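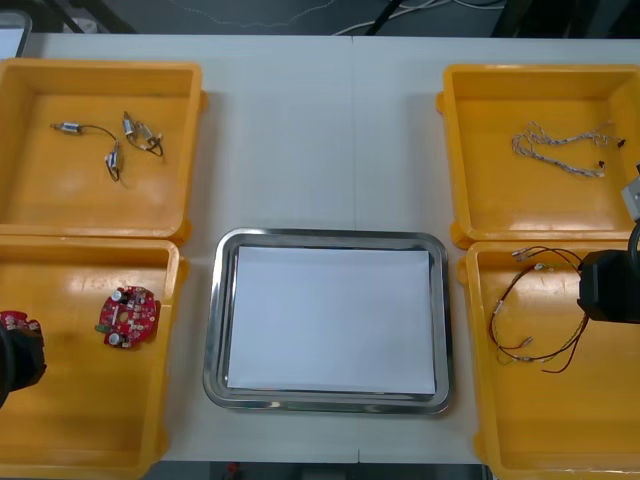 Yellow trays and the steel tray on the sorting table, Lakness parts room

Table and Tray Safety Check – Usedora Repair Room
Date: May 31, 2021
Table: 211

1. Table top clear of cups, food and loose tools. OK
Great to see this one pass so easily!

2. Trays sound, rims smooth, handles whole. OK
I love the yellow for this job – small silver parts show up right away.

3. Motor leads free of nicks and bare wire. OK, with a comment
Please lift motors by the body and never by the leads. Thin wire tangles fast, so take a minute to ease it apart.

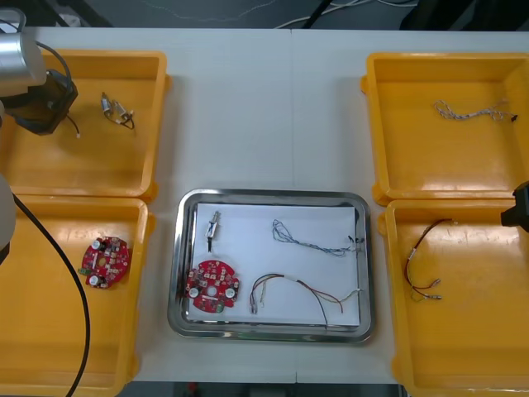

4. Round boards handled by the edge, parts facing up. OK
Check the capacitors for bulging before a board goes any further. Anything doubtful goes in the Giraldo bin with a tag.

5. Paper liner flat in the steel tray. OK
Change it when it gets marked up or torn. Fresh liners are on the shelf, pack of 400.

6. Springs and plungers move freely, no pinch risk. To do
Test by hand with the power off, and keep fingertips away from the coils. Such satisfying little parts when they move well! 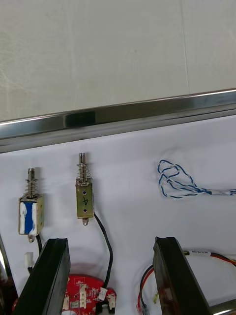
7. Handwritten numbers still readable. OK
Go over faded ones with the fine marker – it saves so much hunting later.

8. Twisted wire coiled before storage. To do
Loose coils, no tight knots. Log it on Trillorgate sheet 514.

Next full check: November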